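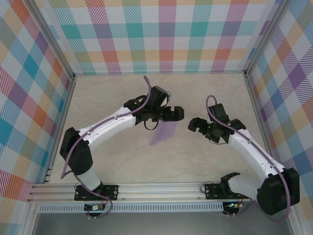

The fault at Flanholm's open day came 30 minutes in, just as Iolanda Coutinho was telling us how rarely they get one. The left arm of the Feven cell stopped answering the stop button. It went on working on its purple cloth, in a booth done out in plaid like a seaside tea room, while she pressed, then pressed harder. Vilho Koivisto pulled the plug at the wall. The cause was a loose connector, we heard over coffee. A second button is promised for June.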